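Frequently Asked Questions

"Frequently" is generous. A few of these came in more than once. One came from my mother, who asked it over the phone and didn't know she was contributing.

Who writes this?

I do. Jannik Frerichs, of Votcombe, formerly of Matham, which is the same place with better parking. There is no team. When the blog says "we" it means me and whatever I had for lunch.

What is the blog about?

Forgetting things, mostly. Names, errands, the second half of sentences, why I went upstairs. It started as a place to complain about my memory and has stayed very close to that vision. There are 821 posts so far. I believe at least one of them appears twice, under different titles, and I would like whoever finds it to keep quiet.

Is there something wrong with you?

My doctor says no. She said it quickly, too, which I chose to find comforting. I have the ordinary kind of bad memory, the kind where you can sing an entire jingle for a carpet store that closed when you were nine and can't say what you agreed to bring to dinner tonight.

If I had the other kind I wouldn't be making jokes about it on the internet, or I'd be making different ones. If you're worried about yours or somebody else's, please go and ask a person with a stethoscope. I get a letter like this every month or so and I always say the same thing.

What are the cards?

Regular readers can skip this one. I carry index cards in my shirt pocket and write down anything I'd like to still know tomorrow. At 10 each night I go through them. Most go in the trash, a few go in the box, and one or two can't be read by anybody, including the man who wrote them.

My all-time record is 64 cards in a day. It was a wedding. I wrote down the name of every person at my table and then left the jacket on the back of the chair.

Why don't you use your phone?

I have. The phone is very good at remembering things and very good at showing me eleven other things on the way there. I once unlocked it to write "buy stamps" and came to half an hour later knowing a great deal about otters. I still have no stamps.

I did try an app called Nesetti for most of one winter. It reminded me to do things at the exact moment I couldn't do them. Take out the recycling, it would say, while I was in the dentist's chair. I don't blame the app. I'd set the times myself, and had forgotten doing it.

Which pen?

I can't believe how many of you ask this. It's a Stüber, the plain black one, and I like it because it came with the house. There was a box of them in a kitchen drawer when we moved in. When the box runs out I'll have to form an opinion about pens, and I'm dreading it.

Have you tried the memory palace?

Yes. For those who haven't met it, you picture a building you know well and leave the things you want to remember in its rooms. I used my grandmother's house. I put the grocery list in the hallway, eggs on the coat rack and so on, and then I stood in the store thinking about my grandmother for quite some time. I came home with a bag of the hard candies she used to keep by the door. No eggs.

People swear by it. I'm glad for them.

You met me at a party and called me Susan. I'm not Susan.

I'm sorry. I should also say that I've had this message from more than one of you, so there may be no Susan.

Can I write a guest post?

Yes, please. Keep it under 1000 words. It should be about something you forgot, and it should be true, or you should at least believe it is. I don't pay. I will fix your commas and probably introduce a mistake somewhere else to keep things even.

Please don't send me posts about supplements. I know they're about supplements. The title is always "A Surprising Breakfast Habit" and the habit is always a supplement.

Why did you stop numbering the posts?

I lost count and then numbered several of them the same. The 821 above comes from the software, which has no sense of humor and which I trust.

I wrote to you and you didn't answer.

There are three possibilities. Your message went to the spam folder, which I check whenever I remember that there is one. Or I read it, thought of a lovely reply, and felt so pleased with the lovely reply that I considered it sent. This happens a lot. Or you wrote in April, when I was answering nobody at all and had a cold.
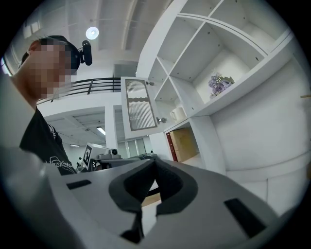
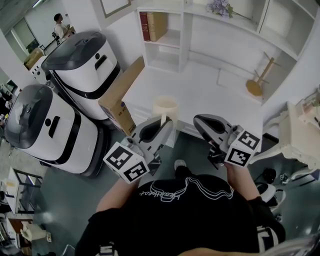

Write again. I mean it. A second message doesn't annoy me, and there's a fair chance I'll think it's the first.

Will there be a book?

My sister asks this as well. There is a folder called BOOK. There is also a folder called BOOK NEW, and one called BOOK USE THIS ONE, and they all contain the same four pages about losing my car in a parking garage. So it's coming along.

How do I unsubscribe?

The link is at the bottom of every email. If it doesn't work, tell me and I'll take you off by hand. I'll put it on a card right away, and you should be gone by the next post or the one after.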